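Keeping kite folds sharp on a stone counter?
Posted by Brornov, January 2024

I'm folding a pile of green paper stems for a party and my kite folds keep puffing back open. I work on the marble counter and press with my fingers. Is it the paper?

Landry
Probably your pressing! Start at the middle of the crease and push out to each end – then go over it again with the back of a spoon.

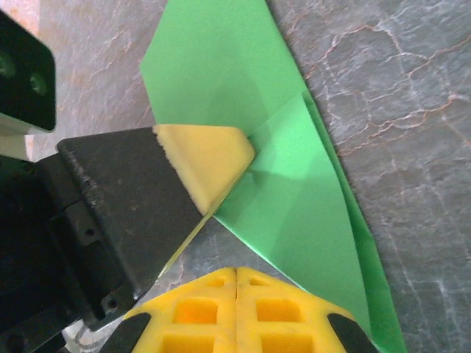 I do the first fold lightly, check the point, and only then press hard. Shinier paper needs more of a push.

Plurnon
Try thinner paper. Worked for me.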